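# gitby-garments

Care-label and fold-size records for secondhand trousers, collected for the Retside stock catalog. Version 2. Maintained by Tracey Pilkington.

The set has 3793 rows, one per garment. Measurements are in millimeters, taken flat, with the waistband closed.

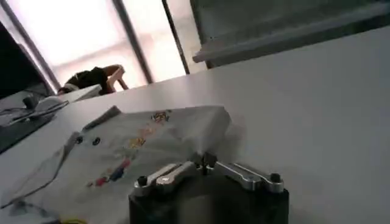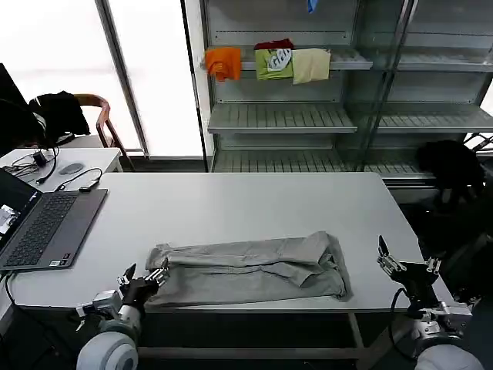 *White tabletop, both images; folded gray-beige trousers in the second.*

## Fields

| Field | Type | Notes |
|---|---|---|
| `item_id` | string | Unique within a release |
| `waist_flat` | int | Not doubled |
| `inseam` | int | Crotch seam to hem |
| `fiber` | string | Copied from label |
| `wash_max` | int | Celsius; `30` is the most common value |
| `fold_len` | int | Empty if never folded |

## Known issues

- Nearly 1000 rows have no `fiber` value. The label was missing or unreadable.
- Blends are stored as printed, so `cotton/linen` and `linen/cotton` are separate strings.
- Rows imported from Kemppainen used inches. They were converted in August and rounded to the nearest millimeter.
- `fold_len` was recorded only for the Olel shelving trial.

## Loading

```
gitby load garments --release 2 --out trousers.csv
```

Files are UTF-8, comma separated. Empty fields are null, never zero. Send corrections with the `item_id` and the old value.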